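Clearing fault 133 (finger slip) on the Bovama hand-held gripper

Fault 133 is logged when the fingers close on fabric and the motion track no longer matches the finger position. On fleece, the usual cause is too many layers between the tips.

Step 1. Stop and release
Open both grippers fully. Do not pull to free the cloth, as side load can bend a finger mount.

Step 2. Check the pinch
Close again on a single fold and hold still. 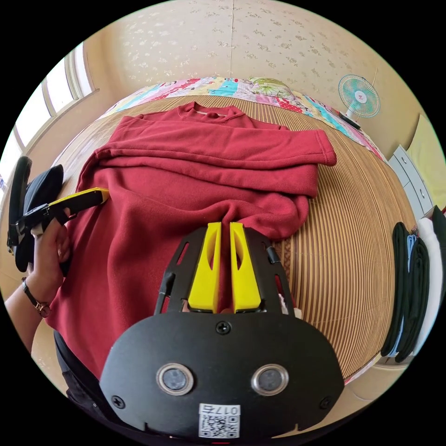 Fingers closed on the body of a red fleece sweatshirt, second gripper at left.

Step 3. Check finger alignment
Open to a narrow gap and look at the tips. They should be parallel. If one leans, loosen its mount, reseat the finger and tighten. Keep your free hand clear of the tips.
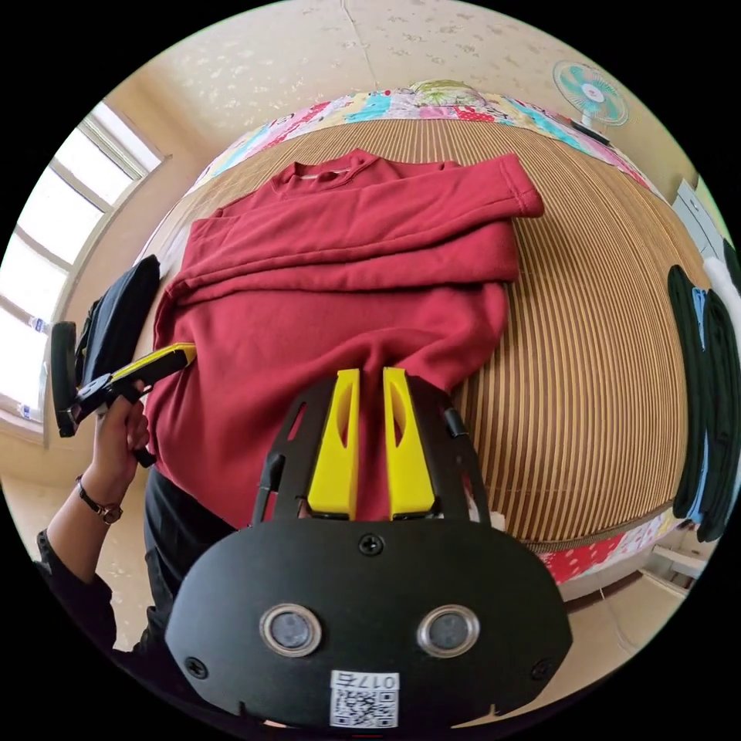

Step 4. Rerun the fold
Restart the log and repeat the sleeve fold. If 133 returns, save the log and send it to Kristine Fajardo with the unit number. Firmware before build 2635 reports the same fault as 144.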